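Looking After Your Yarn and Needles: Tips From the Workroom

Most of these come from the Tuesday knitting group at Sernwood, and a few from my own mistakes. Leena Niskanen went through the washing section and corrected two things, so that part is more hers than mine.

Winding and storing

Leave hanks as hanks until you are ready to knit with them. Yarn that sits in a tight cake for a year loses some of its bounce, and you may see it grow when you wash the finished piece. If you have already wound it, rewind it loosely before you cast on.

When you wind a center-pull ball by hand, keep your thumb inside and wrap over it. Take the thumb out at the end and you have left enough slack that the yarn isn't stretched.

Keep the ball band. Fold it and tuck it into the middle of the ball, or punch a hole in the corner and put it on a ring with a short length of the yarn tied through. Write the needle size you used on the back. If the yarn came without a band, a luggage tag will do.

Store wool clean. Moths go for skin oil and food spills first, and a sweater put away after one wearing is a bigger risk than a new skein. Closed boxes are fine for dry yarn, but don't close anything up while it is still damp. Let a washed piece sit out for a full day after it feels dry.

Open every box twice a year and handle what is in it. I do mine in June. Look for grit, webbing or short broken ends. Anything doubtful goes into a zip bag and into the freezer for a week, out for a day, then in for another week.

Lavender smells nice and does very little once it has faded. Cedar is the same. Sand the blocks lightly when you can't smell them anymore.

Needles and hooks

Bamboo needles that have gone sticky can be rubbed with a piece of waxed paper. If that doesn't help, use the finest sandpaper you can find, go with the grain, wipe off the dust and then wax. Do the tips last and go easy on them.

A stiff cable on a circular needle relaxes in hot water. Dip only the cable, for half a minute, then hold it straight until it cools. Keep the joins out of the water if they are glued.

Interchangeable tips work loose as you knit. Tighten them with the key at the start of every session and check again at the halfway point. A square of rubber shelf liner gives you a better grip than your fingers do.

For double-pointed needles, I keep each set in its own Bindach roll with the size written on a strip of cotton tape. A toothbrush tube works just as well for sock sizes and costs next to nothing.
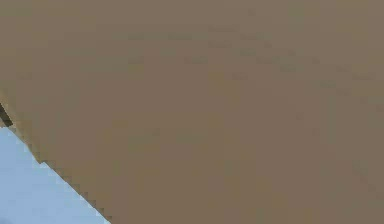
Washing a finished piece

Fill the basin first, then add the soap, then the knitting. Running water straight onto wool is one of the quickest ways to felt it.

Use lukewarm water and keep the rinse at the same temperature as the wash. Leena's correction here: I used to say cool for the rinse, and she pointed out that the change in temperature does more harm than the warmth. A small squirt of wool wash is enough for a basin. Leave the piece alone for 15 minutes. Don't rub or wring it.

Lift it out with both hands underneath. A wet sweater is heavy, and if you pull it up by the shoulders you will add length to the sleeves.

Roll it in a towel and press down with your knees or your feet. Change the towel and do it again if the first one comes away soaked.

Test dark reds and blues before you wash them with anything lighter. Put a short length of the yarn in a cup of warm water with a drop of soap, wait, then lay it on a paper towel. If you see color on the towel, wash that piece alone. The Tikkanen sock yarn in navy bled through three rinses for me – a beautiful color, but I would not stripe it with cream again.

Blocking

Measure before you pin. Write the chest, length and sleeve numbers on paper and keep it next to you, then pin to those numbers. It is very easy to keep stretching a piece because it will let you.

Pin the corners first, then the middle of each side, then fill in. Lace needs wires or a lot of pins. Ribbing needs none, and will go flat and tired if you stretch it out.

Use rustproof pins. If you are not sure about yours, leave one in a wet scrap of white cotton overnight.

Swatches

Knit the swatch larger than you think you need and measure the middle. The edges always lie. Wash it the way you will wash the sweater, and weigh it too. If you know how much a swatch weighs and how big it is, you can work out how much yarn a whole blanket will take. My last one came out at 74 stitches short across the width, all from measuring an unwashed swatch.

For larger projects, count stitches in blocks with a marker after every 20. When you cast on 200 and lose your place, you only have to recount the last section.

Leftovers

Weigh the ends of balls and write the grams on the band. A sock toe and heel in a contrast color take less than most people expect, so small balls are worth keeping. Anything under a few yards goes in a jar for stitch holders, provisional cast-ons and tying up hanks. Smooth cotton such as Tastberg is best for that job, as it pulls out without leaving fuzz behind.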